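From: Ruba Haddadin
To: Mamley open government list
Date: 17 Mar 2020
Subject: Re: Comment period on the public records bill

Hi all,

Hadi, thank you for digging up the new text! I read it last night with a pot of tea and I'm more excited about it than I expected to be. Replies below yours.

Hadi Salameh wrote:
> The amended version of 2183 is posted. Two big changes.
> Agencies now get 90 days to answer a records request, down
> from 118 in the first draft, and the fee waiver covers
> anyone "gathering information for the public," whether or
> not they work for a newspaper. I still don't like section
> four. An agency can call a request "burdensome" and there
> is no test for what that means. Should we oppose unless
> amended, or support and ask for a fix?

Support and ask for a fix, please! The waiver language is the piece Widad and I have wanted since we started the Preda newsletter. We were quoted a copying fee for the Bravalholm zoning files that was more than we spend on printing in a year, and we had to drop the story. Under the new wording we'd qualify, and so would every blogger and tenant group on this list.

I agree with you on section four, though. Could we offer them a definition? Hanan Khalaf wrote a good one for the county ordinance – a request is burdensome only if it covers more than 4000 pages AND the agency has offered in writing to help narrow it. The second half matters most to me. It gets the clerk and the requester talking before anybody says no.

One thing I couldn't find is who hears the appeal. The first draft had a records officer and now it just says "the reviewing authority." Issa, do you know if that's defined somewhere else in the code? If it's the same agency that turned you down, I'd put that in our letter too.

I'm happy to write the first draft of the letter. Send me your own stories of requests that got stalled or priced out of reach, even short ones, and tell me if I can use your name. The hearing won't be until June, so there's time to do this well, but written comments count from now on and early ones do get read.

So glad to be working on this with you all,
Ruba

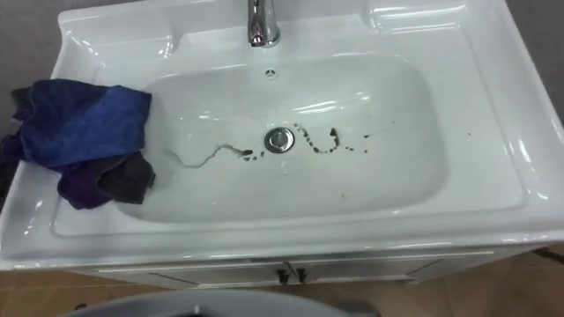
Photo: Widad Haddadin / Vestell

Ruba Haddadin
Co-editor, the Preda newsletter

To leave this list, send a blank message with "unsubscribe" in the subject line.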